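Wrist camera image goes soft during moves, gripper drops parts at the place position

Community help > Robots and cells > Setup and maintenance

Posted by Hongmei Yu
Tue 10 January

I look after a small handling cell and would like a second opinion before I start changing things in an order I'll regret.

The cell is a six-axis arm on a steel pedestal with a two-finger electric gripper and a small camera mounted at the wrist, looking out past the fingertips. We call it Walau, after the bench it replaced. It picks elongated parts one at a time from a feed tray, carries them across, and presents them to a fixture. The parts vary a bit in diameter and are slightly compliant. The gripper program closes to a force and then holds position.

The cell ran without much attention until November, when we moved it to a different bay and swapped the fingers for a newer set. Since then there are two complaints.

First, the camera check that runs just before the place move fails far more often than it used to. It looks for the tip of the part and reports the offset from the gripper centreline. In the last full run it rejected 279 of 900 cycles. Most of the rejects are "tip not found", with a smaller number of "offset out of range" where the part looked fine to me by eye.

Second, now and then a part rotates in the grip and ends up low in the fixture. It doesn't happen often enough to catch while I'm standing there.

What I have done so far:

Cleaned the lens with the proper wipes. No change.
Re-taught the pick position. No change.
Raised the grip force one step. Slippage perhaps a little better, but the parts started to show marks so I put it back.
Checked the camera bracket screws. All tight.

Exposure is on auto. The check triggers on a digital output that the robot program sets at the end of the approach move, followed by a wait of 5 ms. The blend radius on that approach point is whatever it was when I inherited the program, and I haven't touched it.

Is this a camera problem, a gripper problem or one of each? And does it make sense to recalibrate the camera to the tool before sorting out the rest?

Yanti Mangundap replied

Probably one of each. Don't recalibrate yet. If the images are blurred you will only calibrate against blurred images and have to do it again.

Start with the trigger. A blend radius on the approach point means the controller never stops there. It begins the next segment before the first one has finished, and your output gets set somewhere along the corner. On a lot of controllers the output is also set when the interpreter reaches the line, which can be well ahead of the arm. A 5 ms wait does very little in that situation. So the first change is to set the approach point to an exact stop with zero blend, then put in a proper settling time. Begin with a long one, half a second or so, and see whether the rejects drop. If they do, shorten it in steps until they come back, then go up one step and leave it there.

The second thing is exposure. Take it off auto. After a move to another bay the light is different, and an auto exposure facing a pale background can do odd things from one cycle to the next. Fix the gain low, fix the exposure as short as the light will allow, and add light if the picture is too dark. I would also lock the white balance, although if the check runs on greyscale it won't matter much.

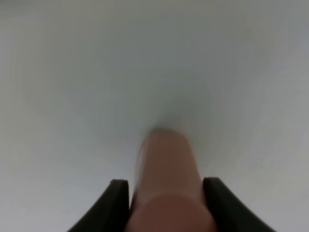
Contrast at the tip matters more than overall brightness. The edge finder needs a definite step in grey level between part and background, and when the end of a part fades out gradually the algorithm either picks a point somewhere along the fade or gives up. The first case gives you your "offset out of range" and the second gives you "tip not found". Both can come from the same cause, so I wouldn't chase them separately. Save the raw images for the rejects if your software allows it, with the joint velocities logged next to them. If the velocities aren't at zero when the image is captured, you have your answer on the camera side.

A doubled edge along one flank of the part is worth looking for in those saved images. A doubled edge usually points to movement during the exposure, where a plain focus error tends to soften all the edges at that distance by a similar amount. Compare the fingers with the part. Fingers sharp and part soft suggests that the part is swinging in the grip, or that the focus is set for the wrong distance. The fingers don't move relative to a wrist camera, so arm motion alone won't blur them, but it will smear the background. Fingers soft as well means focus, a dirty window or a camera bracket that is vibrating. Tight screws don't rule out the last one if the bracket itself is thin.

That comparison also ties into your second complaint. A compliant part held near one end behaves like a little cantilever. When the arm decelerates, the free end keeps going, and if the finger faces are flat there is only friction to stop it turning about the line of contact. So check the following on the gripper side, with the cell in manual and the drives locked out where you need your hands in there:

Finger seating. Take both fingers off, wipe the mounting faces, look for burrs or paint, and refit with the torque from the gripper manual. A chip under one foot will tilt the finger enough to matter at the tip.

Finger height. Sight across the two fingertips with a small square. If one stands higher than the other after the swap, the part is being clamped over unequal lengths and will want to turn. Make sure you are measuring square to the gripper body. From an angle, a matched pair can look uneven.

Parallelism. Close on a gauge pin and try a feeler at the top and bottom of each contact face. A gap at one end means the jaws are toeing in or out, and you are gripping on a line at the other end.

Grip depth. New fingers are often a different length from the old ones. If the TCP wasn't updated, you are now picking at a different depth than before, whatever the taught point says.

On force, you were right to put it back. Raising it to cover an alignment problem marks the parts and wears the jaw screw. If everything above checks out and you still get rotation, use finger pads with a shallow vee, or a softer facing, and lower the deceleration on the approach.

After all that, redo the TCP, then the camera-to-tool calibration, in that order. Then teach the pick again and only then the place.

Ocampo replied

had the same thing, was the lens. clean it again

Nulthorpe replied

Agree with most of what Yanti wrote, with one addition and one small disagreement.

The addition: look at the cable dress. When a cell is moved, the umbilical usually gets re-tied, and if the camera lead is pulled tight at the wrist in one orientation it will drag on the bracket. You get a shift that is present at the place pose and absent at the pick pose. Jog slowly between the two with the live image up and watch the fingertips. They should stay in exactly the same pixels the whole way. Ours walked by 5 pixels before I cut two cable ties and put a bigger loop in.

The disagreement is about the exact stop. It is the right test, but if cycle time is tight you may not want to keep it. Some controllers let you raise an output on an "in position" condition, which gives you the stop without a fixed wait. Read the motion chapter of your manual before settling on a timer. A timer that works on a light part can be too short with a heavier one.

Also write down the old values before you change them. I mean on paper, at the cell.

Hongmei Yu replied

Thank you both. The approach point had a fairly generous blend radius, and the velocity log shows the arm still moving when the trigger goes out. I have set an exact stop and a 400 ms settle for now and fixed the exposure. "Tip not found" has mostly gone. I'll try the in-position output once I've worked out whether our software version supports it.

The TCP was never updated for the new fingers. According to the drawing from Flondico they are longer than the old set, so the grip depth has been off the whole time. I have the fingers off at the moment and there is a burr on one mounting face. The parallelism check has to wait until I can borrow a gauge pin of the right diameter.

Live image at the wrist looks steady between pick and place, so I'm leaving the cable alone.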